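Getting champagne flutes to sit properly on a scrolled stemware rack?

vinesandcrumbs
Monday, March 20, 2023

Hello all, hoping someone can help before I give up and put everything back in the cupboard. I bought one of those little chrome stemware racks at the Clunemville market for 2 dollars, the kind with a round base, a thin pole up the middle and curly wire arms. My wine glasses hang on it beautifully. The champagne flutes are another story! They're the clear plastic ones we use for summer on the deck, and every time I add one the whole thing leans, or the flute slides along the wire and knocks into its neighbour. I'd love to have it on the table when my sister's family comes over from Karkholm. Is there a knack to it?

picardroad55
Oh, I do love those racks, my mum had one for years and we were never allowed to touch it. The trick is in where you hold the flute. Most of us grab the bowl, which is the heavy, slippery part, and then we can't see what the foot is doing. Hold it low down, near the stem, keep it upright while you bring it over, and only turn it once you're close to the arm you want.

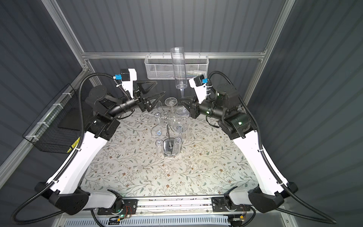

Clear plastic flute held near the stem, behind the scrolled rack.

After that, slide the stem in slowly until the foot is resting on the wire, and let go gently. Fill the arm opposite next, so the weight stays even on both sides of the pole. I'd also check that your tablecloth is pulled flat, as even a small wrinkle under that round base will tip the lot (ours did exactly this one December, right in the middle of lunch).

clatberg_kettle
Mine wobbled because the pole had come loose from the base. Give it a twist and see.

teatowel612
Agree with both of the above, and I'd add that plastic flutes often have a thicker stem than glass ones, so they may simply not fit between the curls. You can ease the wire out a tiny bit with your fingers, but go slowly and don't use pliers, they'll mark the chrome. If it's still fussy, just hang the wine glasses and stand the flutes beside it on a tray. It looks lovely that way too, and the kids can reach them.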